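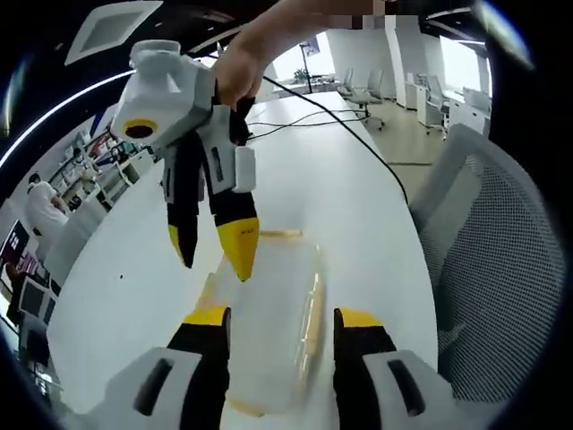 Two-handed demos with hand-held grippers: how many takes before the thing learns anything?

Posted by Moen, Jul 23, 2023

We're collecting examples of the dullest job I could think of: one gripper holds a clear plastic tub, the other comes down to it from above. Two hand-held grippers, one long white table, no robot yet. I've got 60 good takes and a sore wrist. The policy trained on them reaches for the tub with great confidence and closes on the air beside it. Do I need 400? 2,000? Or is a see-through tub on a shiny white table simply a daft thing to start with? The boss picked it. Any advice short of "change boss" welcome.

Fatos Popescu

Sixty is thin for two hands, but I'd look at what's in them before making more. I did 400 takes at Terkham with the tub in the same spot every time, and what I got was a model that knew that spot extremely well. Move it a hand's width between takes, turn it, start the upper gripper from a different height. Do some standing at the other side of the table too.

Clear plastic is hard, yes. Try 6 takes with something opaque in the tub and see if the misses shrink. If they do, it's the seeing. If they don't, check your timing, as two grippers with clocks that disagree will teach it to be late. Ours were out for most of January and I blamed the tub as well.

And mind the cable. If it always drags the same way, your wrist is learning to avoid it and so is the model.

brellesthorpe_bob

2,000. More is more.

Werketti

Bin the takes where you fumbled and sighed. I kept mine in and the arm now hesitates before every grasp, exactly like me before lunch. Keep a few where you miss and then recover properly, those are useful. Swap who holds the grippers as well, your wrist will thank you.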